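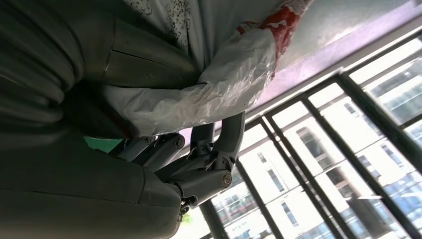
One reader wrote to us after the last gallery that a plastic bag is the worst place to keep fabric, and that her curtains from Allero came out of one after a winter with a smell she could not wash away. We agree with her for the long storage. For one week of moving things between rooms we still use bags, because they are light and they go everywhere.

This page is a small gallery from the tidying of the front room in September. The page has few words, as always, and the captions are short. If you have followed the work on the Plakard wardrobe, you know already why so many soft things had no place to live this month.

The white bag, wrinkled and shiny, with red print near one end. Bags like this collect in every home, and we keep the good ones. A bag with a hole goes out on Monday with the rest.

The pale cloth with the dark speckles. I like a pattern of this kind in a living room - it forgives small marks, and it goes well with gray. It is not so easy to fold neatly, and I prefer to roll it.

The dark gray upholstery, with its seams and thick padded rolls. It looks calm, but such furniture is hungry. Pens, coins, hair bands and receipts disappear between the parts, and you must put your whole hand inside to find them.

The little teal-green thing in the gap. It is a good color for a small object, because you notice it even in a narrow place.

Some notes for those who asked how we organize the work:

We begin with everything that is soft and light, so bags, covers, throws and clothes. Only after this we touch the books and the heavy boxes. In the other order, the soft things end on top of the boxes and you move them two times.

We make 3 piles on the floor: stays, goes to the wardrobe, goes away. A fourth pile for "maybe" was tried in spring, and it was still there in summer.

Gray upholstery we clean with a dry brush first, always along the seam and then across. Water comes last, and only a little. The brush is from Indier and cost less than the parking.

For the long storage we have now cotton sacks from Ojeda. They are wide enough for a folded blanket and they have a cord, so the plastic bags can retire. I would like the sacks to be less white, but the cloth is strong.

The Plakard wardrobe should be 400 mm deep inside. We measured 397, and the storage boxes we bought for it are exactly 400, so they stand now under the window. The shelf at 700 mm is a comfortable height for the sacks, and there they will stay.

The next gallery will show the hallway, with the shoes and the umbrellas.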